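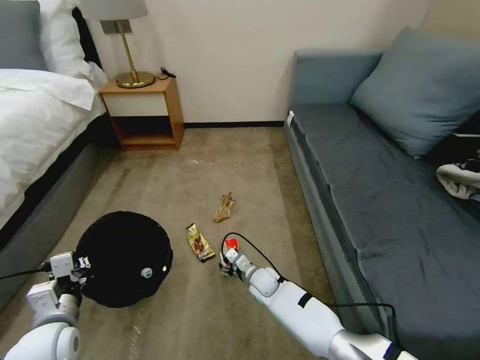

Plinmont Upholstered Bed and Vadunura Sofa Bed

Print this page | E-mail this page

I get asked about these two more than anything else I sell, so they finally have a page together. The Plinmont is the bed with the gray upholstered headboard and the low fabric base, and it's what I'd pick for a guest room where people are always banging their shins (fabric is a lot kinder than a wood rail!). A plain white duvet looks great on it and hangs nicely over the side.

The Vadunura is the long gray-blue sofa bed. The seat is flat and low with a darker slate fabric, the back is boxy, and I like a big loose cushion on it for reading. Along a wall it gives you a second place to sleep — my sister's kids always fight over it.

Between them I'd put the Skitar nightstand. It's small, light wood, with a white drawer front and an open shelf underneath for books. A brass lamp with a pale gray shade sits well on top and still leaves you space for a glass of water.

Now, carpet. Both pieces sit low, so crumbs and snack wrappers show up in the middle of the floor, right where everybody walks. Pick up the wrappers by hand first and then let a round robot vacuum do the specks. I go over the fabric sides with a soft brush once a month.

The bed weighs 143 pounds boxed and takes 2 people to carry. Delivery is nearly always in 23 days. For fabric swatches, write to Leokadia Urbańczyk at the shop.

Print | E-mail to a friend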